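Wemidura Stitch Planner
Suture planning and needle-path software for two-arm surgical research platforms

Wemidura is the planning package we sell to labs and training centers that already have a pair of robotic instruments and would like them to sew a little more evenly. It takes the video feed and the joint readings from your platform, finds the open cut and the thread, and suggests where the next bite should go, at what angle, and which of the two instruments ought to be holding what. You can take the suggestion, nudge it with the mouse, or ignore it and carry on by hand - the software won't sulk.

We started on it because setting up a stitch takes longer than people expect. The passing of the needle gets all the attention, but much of the time goes into finding the loose end of the thread, working out which way it curls, and getting the second instrument to a spot where it can help without crossing the first.
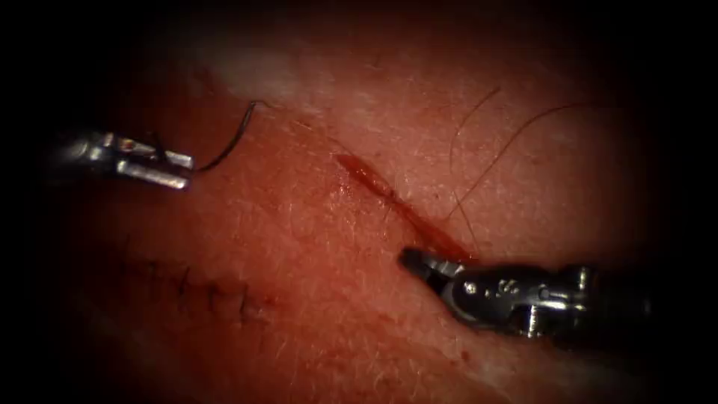

Thread in the left grasper, second instrument at the lower end of the cut, closed seam at lower left.

The thread tracker is the piece we are proudest of. It follows a dark suture as one continuous curve from the jaws to the free end, and it keeps a separate layer for other thin dark lines, so a stray hair or a shadow on the skin can be marked and left out of the plan. Version 2 lets you correct the curve by dragging any point on it, which our early users had been asking for (very politely, and very often).

The seam view reads stitches you have already placed and carries their spacing over to the next cut, if you'd like the two to match. Both instruments are shown with their reach and their keep-out zones, and you'll get a warning before a planned move would bring the shafts together.

What you get
Podside, the small program that runs next to your controller and passes the readings along
The planner itself, with 20 seats for one site
The Mottram replay tool, for stepping back through a recorded session
A library of 632 planned paths to start from
One year of updates and help by email

What you'll need
A two-arm platform with readable joint positions, a steady video feed, and a Linux computer with a decent graphics card. Session logs hold up to 4000 planned moves each, after which a new log opens by itself.

Wemidura is sold for research and training use only. Orders placed from 1st November include the Ikon plug-in for exporting paths. For a quote, or just to talk over your setup, please write to Beryl Cropper on our sales desk - she's happy to go through it with you at whatever length you like.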